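Drultby Play Kitchen: the gallery

Welcome to our little corner of pretend puddings and painted plates! The play kitchen at Drultby has been growing bit by bit, and after so many kind messages asking what's in it these days, we thought it was high time for a proper gallery page. There are 468 pieces on the shelves as of March 20, 2026, if you count every last pea, and a good many of them have been chopped, served, dropped down the back of the radiator and served again.

Most of the food came in one enormous lot from Plerivwood, who were clearing out their old nursery room. The rest we've picked up at table-top sales and swaps, usually in odd carrier bags with a jigsaw piece or two at the bottom. It's a lovely jumble, and we wouldn't want it any other way.

The fruit gets the most use by far. Grapes are the first thing out of the box every single session — they get poured into teacups, weighed on the kitchen scales, hung round necks and sold back to grown-ups at shocking prices. We like putting fruit out on a plain round plate, one kind at a time, so that it feels like something you've been offered.

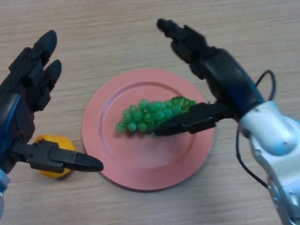 Can play grapes go in the dishwasher?
We don't risk it with ours. Warm water, a drop of washing-up liquid and a soft brush do the job nicely, and we leave them on a tea towel overnight to drain.

Green grapes on the pink plate. Such a glossy bunch, and that soft pink sets the green off beautifully! The plate has a raised rim, good for anything that likes to roll.

We get asked about plates nearly as often as food. Ours are a mix, and we've stopped trying to keep the colours together. Younger children seem to love matching, so you'll hear long debates over whether a lemon belongs on yellow (too easy) or blue (much more daring). The Erley playgroup go one better and lay the whole table in rainbow order, which takes most of the morning and is a joy to watch.

A few favourites from the rest of the collection, for those who like to know what to ask for:

The Edwards picnic tin, which holds 42 pieces when it's packed properly and far fewer when it isn't. Sandwiches on the bottom, cakes on top, please!

The breakfast box, with two sorts of egg and a rasher of bacon that has somehow become everybody's bookmark.

The greengrocer's crate — carrots, leeks, a rather grand cauliflower and the much-loved turnip. It goes out with 3 paper price cards, and children are welcome to put the prices up.

The cake stand. It wobbles, and the fairy cakes come off it with great drama.

Any of these can be borrowed for a fortnight by local families and groups. Tell us which box you'd like and how old your children are, as some of the smaller pieces stay here for the over-threes only. We'll be sorting through the vegetables in April and adding more pictures to the page once that's finished. If you've got a spare toy aubergine at home, we'd be thrilled to have it.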